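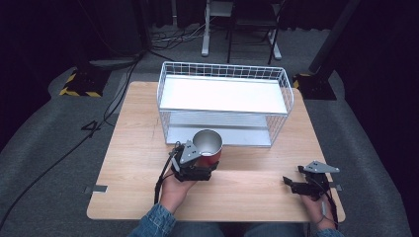

Maribel Ostrander
Second-year student, Travel and Tourism Management, Honadcombe College

Who Still Reads the Seat-Pocket Magazine? A Passenger Survey on the Jedside to Strobel Route

Project report, submitted 2025-03-20

Background

Vindton Air is a small regional airline that flies out of Jedside. It prints a magazine four times a year and puts one copy in every seat pocket. The magazine has a route map, a drinks list, two or three travel articles and a puzzle page. Many larger airlines have dropped their printed magazines, mostly to save weight and printing costs. Vindton has kept its magazine but has asked whether a shorter one, or a page on its website, would do the same job.

I chose this topic because my course covers airline marketing in the second year and most of our reading was about large carriers. I wanted to look at a route where the flight is short and there are no seatback screens. The Jedside to Strobel flight is scheduled at 70 minutes, and there is no wifi on board.

Questions

The project had three questions. How many passengers open the magazine during the flight? Which pages do they look at? Would they use an online version if the printed one went away?

Method

Passengers were surveyed in July at the arrivals hall in Strobel. I used a one-page paper form with nine questions. Two classmates helped hand out forms during the busiest arrivals. The airport gave us permission to stand next to the baggage belt, where people were already waiting and had a few minutes to spare.

My goal was 400 completed forms. We ended with 657, mainly because the baggage wait was longer than I had planned for. According to the airline, 2,165 passengers arrived on the route on the days we were there, so the forms cover 30 percent of them. We asked adults only, and one form was filled in per person. Forms with the first question left blank were thrown out and are not in the total.

I also read the last four issues of the magazine and noted how many pages went to each kind of content, so I could compare what was printed with what people said they read. 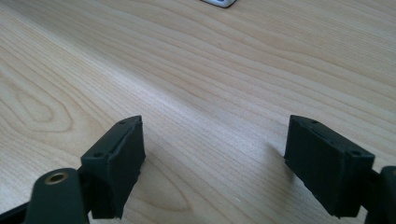 Results

Of the 657 passengers, 295 said they had opened the magazine on that flight. This is 45 percent. The rest had slept, read something of their own, used a phone or tablet, or talked with the person next to them. A few wrote in the margin that their seat pocket had no magazine in it. I counted these people as not having opened it, which makes the result slightly lower than it could have been.

Among readers, the route map was the page looked at most often. The drinks list came second, then the puzzle page. The travel articles came fourth, even though they take up more than half of the pages in every issue. Passengers who flew the route once a month or more were much less likely to open the magazine. Several of them wrote that they had already seen the issue.

People who were visiting Strobel for the first time were the most likely to read an article, and the ones they named were nearly always about Strobel itself. Articles about places Vindton does not fly to were hardly mentioned.

On the third question, most readers said they would not look for the magazine online. The most common comment was that they only read it because it was in front of them. Some said they would look at the route map on the website before booking, but that page already exists.

Discussion

The results suggest the magazine has more readers than I expected on a short flight, but they are not reading the parts that cost the most to make. A thinner magazine with the map, the drinks list, puzzles and one article on a place on the network would cover nearly everything that readers mentioned. Changing the puzzle page more often might help with regular passengers. That could be a loose insert, although cabin crew would have to put it in.

I would not recommend moving the whole magazine online. The airline would save on printing, but it would probably lose most of the readers it has now.

I did not have figures for advertising income. Advertisers may pay for the longer articles, and if they do, the case for cutting them is weaker.

Limits of the survey

All of the forms were collected in summer, when there are more vacation travelers. A winter survey would include more business passengers, who fly more often. People with only carry-on bags usually walked straight past us, so they are underrepresented. The survey was also in one direction only. Passengers going home to Jedside may have read the magazine on the way out and left it alone on the way back.

The question about page choice let people check as many boxes as they liked. Next time I would ask them to pick the one page they spent the most time on.

Appendix

The survey form and the page counts for the four issues are in the department office at Honadcombe and can be copied on request.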